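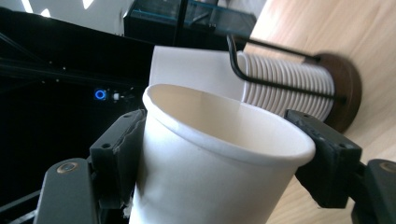 Zolstead shop list - August 2023
Re: finger pads for the cup gripper

Zekard wrote:
> Before you order anything, what are the pads made of now, and how
> worn are they? I still have most of a roll of the Caron foam strip,
> 826 mm of it. Also, are you closing on the rim or lower down? Paper
> cups fold easily if you squeeze them in the middle.

On the rim, or just under it. I tried lower and got creases, so I went back. The pads are the same wrap I put on in December. The log says 1,225 closes since then. The fingers themselves are fine and I don't plan to reprint them. 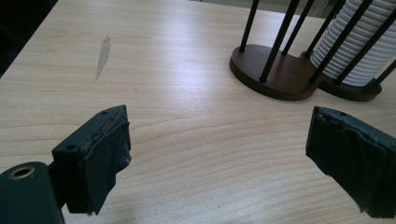 Left finger, wrap peeling at the edges. Cup stand at the back.

The lower edge bothers me most. The wrap hangs below the finger body, so when I come in close to the table it gets there before the plastic does. I could trim it with a knife, but then the next layer starts to lift.

Yes please to the foam. I need two pieces, and I'd rather glue them flat to the face than wrap them around again. Contact cement held up well on the Ornska clamp, so I'll use that unless someone objects. 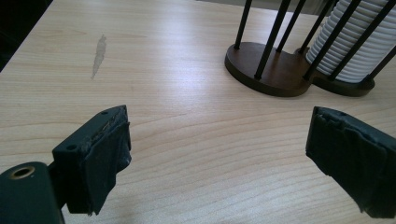
Fingers open. The right pad is creased and ragged along the bottom.

On the stand: I've only been loading one side. With the stand upright the rods get in the way of the fingers, so for pulling cups off the end I lay it on its side. If anybody has a better holder, let me know what it is.

The grip script is in the shared folder, 746 lines, mostly comments. Closing width is set near the top. It will need changing once the new pads are on, so please don't copy my number yet.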